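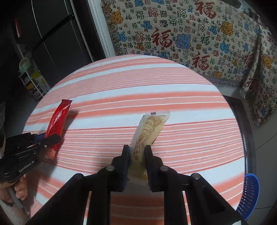 Single-serve snack packet with a crimped top edge.

About Triston Snacks

Triston packs single-serve snacks for vending routes, school cafeterias and small grocery stores. We started in a rented garage on Hamdy Street with one secondhand sealing machine and a contract for 100 cases a month. Today we work out of two buildings in Wamen and ship to 1025 stores and vending operators.

What we pack

Most of our work is crackers, roasted nuts and dried fruit. We buy in bulk, portion by weight, seal and case. We also pack for other brands under contract. The minimum order is 3000 packets per flavor, and artwork must be final before we schedule a run. Short runs for new products are possible in every month except December, when the lines are full.

Our buildings

The main plant handles everything without nuts. Nut products are packed at the Skurkel Road building, which has its own staff, scales and storage — nothing moves between the two except empty shipping cases.

Working with us

New accounts are set up by the sales office, usually within a week. Samples are free for stores and schools. Tours are on Thursday mornings by appointment, closed-toe shoes required.

Page last updated Wednesday, October 1, 2025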